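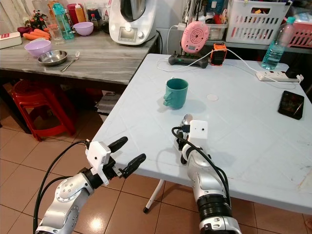
## Week 4 notes: who does the fiddly jobs now?

Okay, so last week we did big factory lines, and a few of you said you'd rather hear about small workplaces. Me too! Kitchens are my favorite case, partly because I washed dishes in one for two summers and still dream about it.

Look at the spoon first. The right arm has it in its gripper, bowl end up, and the left arm's fingers are open with nothing in them. Then look at what's around the arms: a mug, a phone, a power strip, a water bottle, two carrots over on the counter. Real workplaces look like this, and every one of those things is something a person moves without thinking. Hold on to that for the reading.

### The Nolesari case

Nolesari runs a staff canteen at the Mwakyusa depot, and they brought in a pair of arms for sorting and laying out flatware. Godfrey Langat worked the 6 a.m. shift there for years and kept a work diary (lucky for us). What I want you to get from his diary:

- **The task got split.** Sorting used to be one job. Now there's loading the tray, watching the arms and fixing jams, and only the first one was in anybody's job description.
- **Pace moved.** In one January week the arms handled 3,733 pieces and stopped for help 443 times. Each stop pulled somebody off the stove — usually the same somebody.
- **Skill got harder to see.** Langat could hear a jam coming from across the room. There's no box for that on the Kekbridge training form, so he never got paid for it.

Some people liked the change a lot. One cook said her wrists stopped hurting, and I don't want us to skip over that just because the rest makes a better argument.

### Terms to know

*Residual work*: what's left for people after a machine takes the main task.

*Articulation work*: all the clearing, fetching and rearranging that lets the main task happen at all.

### For Friday

Read Jurska, chapter 2 (skip the appendix, it's a slog). Then watch somebody do a small hand task for 60 seconds and write down every single thing they touch. Bring it on paper, please — we're swapping lists at the start of class.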